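Storage bin

A storage bin is an open-topped container used to hold loose goods in homes, shops, workshops and warehouses. Most are molded from plastic, though wire, wood, canvas and cardboard versions are common. The word is used loosely. Sellers apply "bin," "tote," "tub" and "crate" to much the same article, and attempts to draw firm lines between them have rarely outlasted the catalog they were printed in.

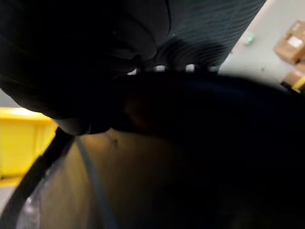 A yellow plastic bin and two cardboard boxes on a gray floor.

Construction

The usual plastic bin has a flat base, four walls that lean slightly outward, and a thickened rim. The lean lets empty bins sit inside one another. Makers tend to present nesting as a space saver, and it is, as long as the bins are empty. Full ones have to be stacked on their rims or shelved, and a design that nests deeply often stacks badly without a lid. The rim stiffens the walls and gives the hands something to hold.

Load ratings should be read with some care. The Marngate range was sold as holding up to 50 pounds per bin, a figure that applied to a bin standing on a level floor. It said little about one being carried by the rim, where cracks usually start.

Color

Bright colors, yellow and blue above all, are widespread in workplaces. The common claim is that color coding speeds up sorting and cuts mistakes. It may do so where the scheme is short and everyone keeps to it. Supporters point to the Bila depot, which gave each of its 4 sorting lines a color of its own. Accounts of the scheme leave out that the lines were relabeled at the same time, so the credit given to color is hard to test. Many sites end up with whatever color was in stock when the last order went in.

Bins and cardboard boxes

Plastic bins are often described as a replacement for cardboard cartons. In practice the two are found side by side. Cartons fold flat, take a label easily and can be sent away with the goods. Bins stand up to damp and rough handling but must come back to be of any further use, and return rates quoted by suppliers seldom mention bins that were kept for something else. The Venter reusable bin was advertised as paying for itself after 3 trips, with no allowance made for washing or for the empty ride home.

Home use

Bins are a fixture of advice on tidying, where they are recommended for toys, shoes, spare bedding and seasonal clothes. Whether they reduce clutter is doubtful. A deep bin hides its contents, and small items sink to the bottom. The Terkia closet system, sold with 3 matching bins per shelf, drew complaints that the lower layers were never looked at again. Shallow bins avoid this at the cost of floor space.

See also: Carton; Crate; Shelving; Tote bag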